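Kalitz Reporter's Handset – User Guide
Section 4: Setting up the Tivness secure drop

Read this section before you leave the office. Reading it in the back of a car outside a government building has been tried, and the results informed several of the cautions below.

What you need

The handset, charged to at least 60 percent
The paper card that came in the box (gray side has the enrollment code)
A desk editor who will answer the phone
A passphrase you have not used for anything else, including the thing you are thinking of right now

Tivness is the part of the Kalitz handset that takes your notes, audio and pictures, encrypts them on the device and sends them to your newsroom's drop server. Once a file has reached the server, the local copy is erased. If you are stopped and told to unlock the handset, what is on it should be dull. This section covers enrollment, the passphrase, the check-in timer and the first test transfer. Wiping is in Section 5. Legal contacts are in Section 7, which you should also read before you leave the office.

4.1 Enrolling the handset

1. Switch the handset on and wait for the home screen. The first start is slow. Pressing the power button again makes it slower.

2. Open Settings, then Tivness, then Enroll.

3. Type the enrollment code from the gray side of the card. The code is case sensitive. The letter O is never used, so if you see something round, it is a zero.

4. Call your desk editor and read out the 19-character fingerprint that appears on the screen. The editor reads the same string from the newsroom console. If the two match, both of you press Confirm.

5. Destroy the card. Tear it up small. Do not keep it in your wallet "just until the trip is over."

Note: Step 4 has to be done by voice. Sending the fingerprint by text or email defeats the purpose, as anyone able to swap the key is also able to swap the message. Pick an editor whose voice you know.

Caution: If the fingerprints do not match, press Cancel and stop. Do not try again on the same network. The usual cause is a typing mistake in step 3, but the unusual cause is the reason this product exists.

4.2 Choosing a passphrase

1. In the Tivness menu, select Passphrase.

2. Enter six or more unrelated words. The handset accepts fewer and will say so in orange, then in red.

3. Enter it again.

4. Lock the handset, unlock it, and do this five times. You will be doing it later with cold hands.

The handset does not offer fingerprint unlock or face unlock. We are asked for these in every customer survey and we are still not adding them. A thumb can be pressed onto a sensor by somebody other than its owner.

Note: There is no recovery question, and the name of your first pet is of no interest to us. If you forget the passphrase, the handset has to be reset and enrolled again. Files already on the server are unaffected. Files still on the handset are gone, and so is the afternoon.

Caution: In some countries you can be charged for refusing to give up a passphrase. In others you can be held for having a device like this one at all. The handset does not know where you are or what the law says there. Ask your newsroom's lawyer before you travel, and write down the answer somewhere other than the handset.

4.3 Setting the check-in timer

The timer asks you at intervals whether you are all right. If you don't answer, it tells your desk.

1. Select Tivness, then Check-in.

2. Set the interval. The default is 45 minutes. For a routine press conference you may prefer longer. For a demonstration, leave it alone.

3. Add two desk contacts. They should not sit next to each other, share a shift or be married.

4. Choose what happens after a missed check-in: Alert only, Alert and lock, or Alert and wipe.

5. Press Start. A small square appears at the top of the screen and stays there while the timer is running.

To answer a check-in, enter your passphrase. To answer it while someone is standing over you, enter your passphrase with the first word repeated at the end. The screen looks the same in both cases. The desk sees a very different one.

Note: Agree with your desk in advance on what an alert means. We have spoken to newsrooms where it meant calls to the hotel, the embassy and the press union, in that order. We have also spoken to one where it meant an email to a shared inbox. The timer can only deliver the bad news. Someone has to be there to receive it. 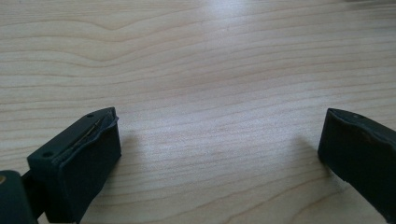 Hinds wrote from the desk side after the April release to say that 45 minutes was too short for court reporting, where handsets are surrendered at the door, and that three false alerts in a morning had left the whole foreign desk ignoring the fourth. Hinds asked for a way to pause the timer for a known stretch and to have the desk see the pause, so that a silent reporter and a reporter in courtroom two would stop looking identical on the console.

We agreed, with some embarrassment. The pause is described below.

To pause the timer:

1. Open Check-in and press Pause.

2. Enter an end time. The pause cannot be open-ended.

3. Enter a reason in a few words. "Court, phones held" is fine. "Busy" is accepted but your editor will have opinions.

4. Enter your passphrase. The desk contacts receive the reason and the end time.

If you haven't come back by the end time, the alert goes out at once, with no second chance. Add a margin. Judges do not consult the handset.

Caution: Do not use Pause to save battery. The timer uses very little. The screen uses a lot, and you can turn that down.

4.4 First test transfer

Do this on the office network first and then again on a mobile connection. A transfer that works at your desk has proved that your desk works.

1. Open Notes and type a line or two. Avoid anything real.

2. Press Send to drop.

3. Wait for the two ticks. One tick means the file has left the handset. Two ticks mean the server has it and the local copy has been erased.

4. Ask your editor to open the note on the console and read it back to you.

5. Repeat with a sound recording and a picture.

Text takes seconds. Audio depends on the connection. Video over a weak signal can take most of a night, and the handset will warn you if a file is too large to finish before the battery does.

Note: Notes are limited to 2000 words each. This limit was requested by editors.

If you see one tick and it stays that way:

Move to a window or another network. The handset picks up where it left off.
Check the date and time. A wrong clock is the most common reason for a stalled transfer, and crossing a border is the most common reason for a wrong clock.
If the network is blocking Tivness, go to Settings, Tivness, Route, and select Bakum. Bakum sends your files by way of a relay, in small pieces, so that the traffic looks like ordinary web browsing. It is slow. It was built for networks that are slow on purpose, so you may not notice.

Caution: Bakum hides what you are sending and where it is going. It does not hide the fact that you are sitting in the hotel lobby typing into an unusual phone. Most of the reporters we hear from who had a handset taken were seen using it. Use it where you would count money.

Caution: Never enter a source's real name in a file title. Titles are encrypted along with everything else, but they are also displayed in large letters on the screen, and people look over shoulders in every country we sell to.

4.5 Before you go

Go through this list on the day you travel. The person who did it last week was you, but a more relaxed you.

Enrollment fingerprint confirmed by voice
Card destroyed
Passphrase memorized and not written inside the case
Check-in interval agreed with both contacts
Meaning of an alert agreed with both contacts
Test transfers completed on two networks
Bakum route tested at least once
Section 5 read, including the part about wiping with one hand

If any of these is missing, the handset will still switch on, look confident and let you leave the building. It is a piece of equipment. Your editor is the one to call.

Section 4 last revised 22 Mar 2020, with the Pause instructions added after the following release. Corrections go to the support address on the back cover. Please do not send them through the drop.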